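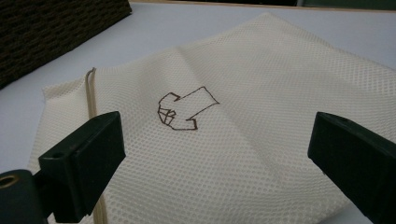
1/ Happy Saturday, friends! I promised a bunch of you an update on Prullumano, our spring project at the Prilstead robotics club, and then the semester ate me alive, so please settle in with a coffee because I'm going to ramble (those of you who follow me know this already).

2/ For anyone new, Prullumano is our entry for the student showcase at Drercombe. The task is tidying soft things: bags, cloths, anything that flops. Last year we stacked blocks and we stacked them beautifully, and I think every one of us was a tiny bit bored by the end.

3/ Cloth has not been boring! A block stays where you put it. A bag decides to have a new wrinkle every single time, and the students have gotten very good at spotting which wrinkle is going to cause trouble. I've started looking at my own laundry differently, which my husband finds hilarious.

4/ We're working by demonstration this year. A student picks up the grippers, one in each hand, does the task the way they'd want the robot to do it, and we record it. Then we lay everything out again and the next person takes a turn. Our target for the showcase was 200 good runs and as of this morning we have 281. I may have teared up a little over a spreadsheet.

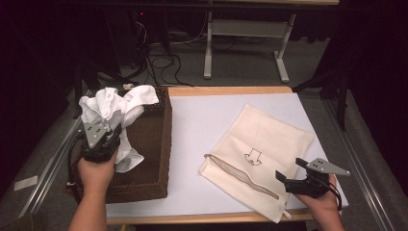 5/ Catriona Crichton gets the credit for the thing that helped us most, and it was so simple I'm almost embarrassed. She had everybody say out loud what each hand was going to do before they moved at all. Most of our early runs were messy in the same way, with one hand doing all the work and the other just floating around. So at a moment like this, with the left gripper down in the folds of the white cloth and the right one over the edge of the bag, you'd hear the whole plan first, left and then right. It felt silly for a day or so and now they all do it without being asked.

6/ Cords are their own special adventure. They're thin, they slide, and if you come in too steep you get a jawful of fabric along with them. The students like to take hold on either side and draw the cord out straight across the bag, gently, so the opening just starts to pucker. Pull any harder and the whole bag comes along for the ride!

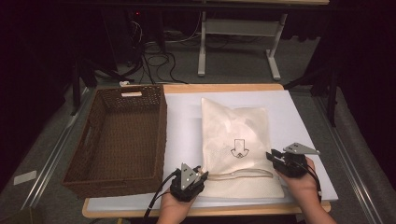
7/ Next up is training, which mostly means waiting, and I am terrible at waiting. We have 2 more sessions in Buchanan before the end of the semester, and I'd love to spend one of them on the basket alone. Getting a bag into it neatly is harder than you'd guess.

8/ We're also looking for new members for September. No experience needed, truly. If you can fold a towel (or you're willing to argue with one) we would be so glad to have you. Send me a message and I'll write back, probably at too great a length.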